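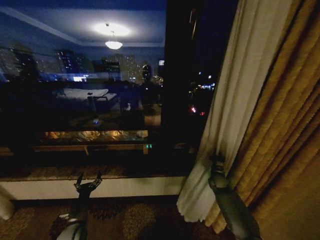
Quick one tonight because I have 17 tabs open and a bag still half unpacked. Got into the room at Asbridge late, dropped everything, and went straight to the window like I always do. High floor this time! Asked for it. Usually they say they'll "make a note" and then you get the second floor over the loading dock.

So. The window. I've been going on about hotel windows for a while now, I know, bear with me. What I want from one at night is the city, and what I get most of the time is myself and the bed and the ceiling light. Same here until I started switching things off. With the ceiling light on you get the whole room hung up out there over the towers - bed floating, desk floating, the lot. I kind of like it for a minute. Then I want to see out.

Order I turn things off in, for anybody who travels with the same problem:

Ceiling light first. Always the worst one. It sits right in the middle of the glass and everything behind it washes out.

Then the lamps, if there are any you can find the switch for. Setden hotel last winter had one that only went off if you pulled the key card, and then the heat went off too. Slept in a sweater.

Bathroom door shut. People forget that one. There's a strip of light under it sometimes, towel fixes it.

Last is the little stuff. Clocks, chargers, the TV light, the smoke detector that blinks (leave that one alone obviously). You would not beleive how bright a clock is once the rest is dark. I turn it to the wall, then forget, then can't tell what time it is at 4 in the morning.

After all that you give your eyes a few minutes. I sit on the floor with my back on the bed. It takes longer than you think and then the far buildings come up, the dim ones, the ones that looked like nothing before.

Desk is a good one here by the way. Long, wood, room for the laptop and a dinner and the pile of paper I carry around and never read. The last place had a round table the size of a pizza. I wrote most of a post on an ironing board there. Ironing board was fine, honest opinion, goes up and down.

Dinner was noodles from the Jusari downstairs, the one by the elevators. Went down at nine, they were stacking chairs but served me anyway. Too much broth to carry up in a paper bag. Lesson learned, again. Paid 30 with the tip and would do it again tomorrow, probably will.

Unpacking - shirts hung up, shoes by the door, cables in a heap. I bought one of those Hutchins cable rolls for this trip, 40 bucks, and it is at home on the kitchen counter. Very nicely rolled, I bet.

Someone asked after the last post whether I tidy the room before I sit down to look out. Yes. A bit. If the bed's got a suitcase open on it then the window's got a suitcase open in it, and I'd sooner not look at my socks over somebody's office building. So bag goes in the closet, bed gets pulled flat, coat goes on the hook. Two minutes. Then lights.

Wood around the windows up here, reddish brown, nice heavy stuff. More places should do it. Everything is that gray metal now and it makes the room feel like an airport.
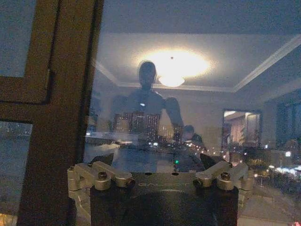 Reader Nell wrote in last week to say I'm doing it all wrong, that you don't need to turn off a thing, you just get in behind the curtain and pull it closed at your back, "like a kid playing hide and seek, works every time and you can leave the lights on for whoever's reading." She's done it in every hotel she's stayed in and once on a ferry.

Which, fine, is easier than my whole routine. I'll try it before bed. My worry is dust, hotel curtains get me sneezing. Also the cold off the glass in February. But blanket round the shoulders and I think it could work.

Other bits before I forget. Checkout is Tuesday, early. The 3,000 points thing from the Setden mixup still hasnt shown up, will call again. If anybody knows a decent breakfast near Asbridge station that opens before seven, leave it in the comments. Not a buffet please.

OK, lights.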